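Chapter 7
Teaching the Arm a Task by Hand

By the end of Chapter 6 you had a working gripper on the Gorkinier arm, a power supply with a stop switch you can reach, and a program that moves the arm to positions you typed in yourself. Typing positions works for a block that always sits on the same mark. It gets slow when the object is a different shape each time, or when two hands are needed at once.

In this chapter you will record a person doing a job and use the recording as the starting point for the arm's own motion. The job is a kitchen one: handle a bottle with a pump top, with a shallow dish next to it on the table. It sounds small, but it uses most of what a gripper has to do. The fingers close on something smooth, the wrist has to stay level, and the push on the pump has to be straight down or the bottle walks across the table.

Before you start

You should have finished the wiring check at the end of Chapter 6. You will also need:

A table with a plain, light top. White is easiest for the camera software to separate from the objects.
A plastic bottle with a pump, and a small dish with a raised rim.
A pair of thin work gloves that fit closely.
A hand controller for each hand, with straps.
A wide camera for each hand and one worn at head height.
The Cedov logging board from Chapter 4, with its newer firmware.

If you build at home, the kitchen table will do once it is cleared. Readers in a shared workshop should pick a bench end and not the middle of a row. People walk past, chairs roll back, and cables on the floor get caught in casters. At Sayce, where this chapter was first taught, we kept one table out in the open for recording and did all the soldering and cutting on the long benches.

Setting out the table

Put the bottle and the dish within easy reach of both hands. Rest your hands flat on the table, fingers spread, before every take. The software uses this rest pose to line up the two controllers with each other, and a take that begins with the hands already moving usually has to be thrown out.
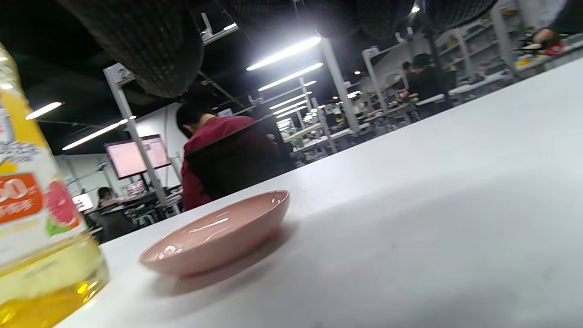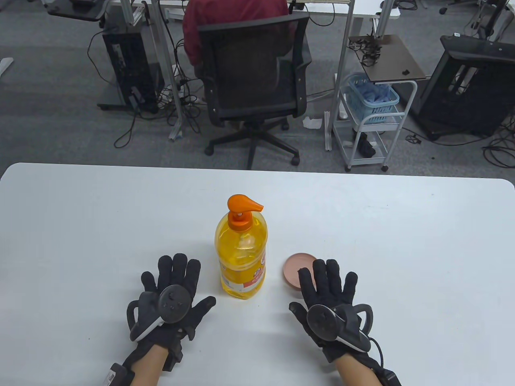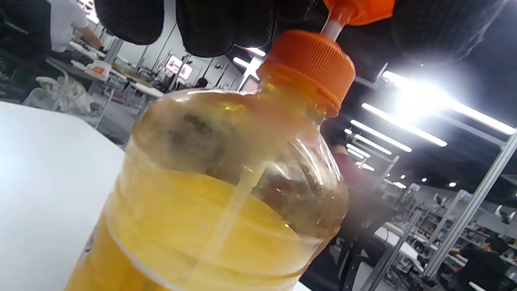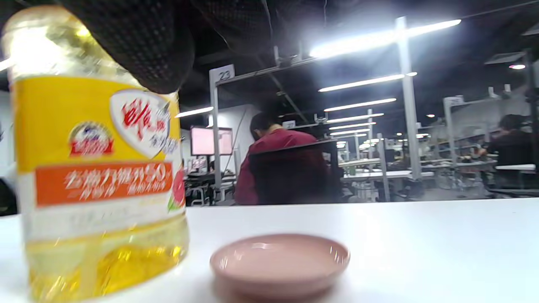 Figure 7.1. A bottle of yellow liquid at a white table in a shared workshop.

Strap the controllers across the backs of the hands, tight enough that they don't shift when you make a fist. Shake each hand once. If the controller moves, take up the strap by one notch and try again. Route any cable toward the wrist and leave a loop in it so that a full bend of the wrist doesn't pull on the plug.

Start the log, rest your hands, and do the task at half your normal speed. Stop with your hands back in the rest pose. One take should last 13 seconds or less. Longer takes are harder to trim and fill the card on the logging board, which holds 836 takes at the default setting.

Check the first take before you record a second. Open it in the viewer and look for three faults: a gap in the hand track, a camera that went dark under a sleeve or palm, and a clock that drifted between the two hands. The first two are fixed by slowing down. Clock drift is nearly always a loose sync wire on the Cedov board. Pin 4 is the usual one.

A note on liquids

Record with the cap closed and the pump locked until you trust the grip. A full bottle is heavier than it looks to the arm, and the Gulberg finger pads lose much of their hold when there is soap or oil on them. Keep a towel on the bench and the logging board well away from the bottle, on its own shelf if you have one. Wipe the pads between sessions with a damp cloth. Don't use solvent on them.

My own notes on pad wear go back to December, when the first set split along the seam. The replacement set was cut thicker, and the drawings in Appendix B were corrected on 3/15/23 to match. If your printed pads came from the older drawings, they will still work for this chapter, but check the seam before you go on to Chapter 8.
R. Mahawong

7.1 Lining up the two hands

Each controller reports its position from its own starting point. Before the two tracks can be compared, they have to share one.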